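Forum du Comité régional de ski nordique
Rubrique : Règlements et calendrier
Sujet : Format de la finale du Trophée Climska, catégories U16 et U18

Imprimer ce sujet | Envoyer par e-mail

secretariat_nordique
Mesdames, Messieurs les responsables de club,
La commission sportive soumet à votre avis le projet de règlement de la finale du Trophée Climska, prévue en février sur le stade de Kistden. Il est proposé de remplacer l'individuel classique par une poursuite : style classique le matin, style libre l'après-midi, départs selon les écarts du matin. La boucle retenue culmine à 1 240 mètres. Les observations des clubs sont attendues dans le présent sujet.
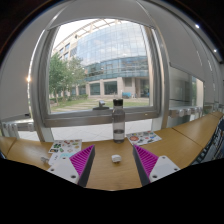
La dotation globale demeure fixée à 2 000 euros, dont 1 000 euros réservés au relais. Les inscriptions seront closes à 18 heures la veille de l'épreuve.

sc_tunik
Le club de Tunik prend acte du projet et y est défavorable en l'état. Deux efforts dans la même journée nous paraissent excessifs pour des U16, dont plusieurs disputeront le relais le lendemain. Par ailleurs, la poursuite impose deux paires de skis et deux fartages. Les clubs ne disposant pas d'un technicien s'en trouveraient désavantagés.

L.Macaraeg
Je me permets de ne pas partager cette analyse. La poursuite est un format que nos jeunes rencontreront dès leur passage dans la catégorie supérieure, et il serait regrettable qu'ils le découvrent à ce moment-là. Quant au matériel, la plupart des U18 possèdent déjà les deux paires. Je reconnais en revanche que la question du relais mérite examen.
Lovely Macaraeg, entraîneure, groupe U18
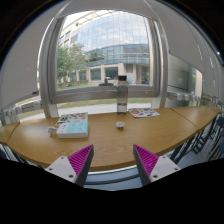
Je suggère donc de maintenir la poursuite pour les U18 et de conserver l'individuel classique pour les U16. Le chronométrage peut absorber les deux formats, sous réserve que les départs U16 soient donnés avant 10 heures.

sc_tunik
Cette solution répondrait à notre première objection. La seconde subsiste. Nous demandons que la salle de fartage soit ouverte à tous les clubs entre les deux courses, ce qui n'était pas le cas l'an passé.

juge_piste_2
Une remarque de procédure. Le projet ne précise pas le traitement des concurrents doublés dans la seconde course. Sur la boucle de Kistden, la descente du virage Ziółkowski est étroite et un dépassement y est délicat. Un départ groupé pour les derniers classés du matin me semblerait préférable.

L.Macaraeg
Un départ groupé, soit, à condition que l'écart retenu soit publié avant l'épreuve. L'an dernier, il avait été annoncé dans l'aire de départ, et deux athlètes n'en avaient pas eu connaissance.

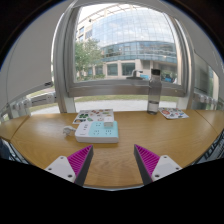

Je demande également que les résultats du matin soient affichés au moins une heure avant le second départ, afin que les réclamations puissent être déposées dans les délais.

secretariat_nordique
La commission remercie les intervenants. La séparation des formats U16 et U18 sera inscrite à l'ordre du jour de la prochaine réunion, de même que le départ groupé. L'accès à la salle de fartage relève du gestionnaire du stade, que nous saisirons par courrier.

sc_tunik
Nous en prenons note et réservons notre avis définitif jusqu'à la réponse du gestionnaire.

Sujets récents
Homologation de la boucle de Kistden
Relais mixte : composition des équipes
Licences : mutations en cours de saison
Fartage fluoré : rappel des contrôles

Contact | Mentions légales | © Comité régional de ski nordique | Haut de page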